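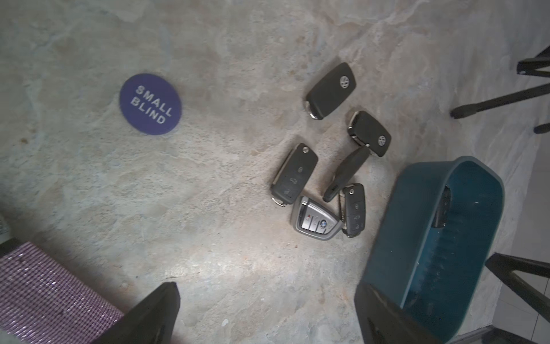

Kernville card room plan back before the council, with the same numbers

The company behind the proposed Rilel card room says it has answered the town's questions about parking and late hours. Having read the new filing, we can't find where.

Rilel wants to turn the old furniture store on the east side of Kernville into a poker room with 50 seats, open until 2 a.m. The first version of the plan was sent back in March. The second, filed this month, runs longer and has nicer maps. The traffic count is unchanged, and so is the promise of 90 jobs, a figure that still doesn't say how many are full time or how many would go to people who live here.

Then there is the money. Rilel says the room would bring the town $800 a day in fees. That depends on every table being full every night, winter included, in a town where two restaurants have cut their hours since New Year's. The filing offers one comparison, a room the company runs in Wuisan, a much larger place with a highway exit at the door.

Opponents have their own soft spots. A petition with 2127 signatures was handed in last week, but the sheets don't ask for an address, and the claim that home values would drop comes with no source at all.

Town staff have recommended approval with conditions, among them a midnight closing time for the first year. Rilel has not said whether it would accept that. The council is due to take up the plan in June, at 7 p.m. in the library annex. Written comments can be left at the clerk's office until noon on the day of the meeting.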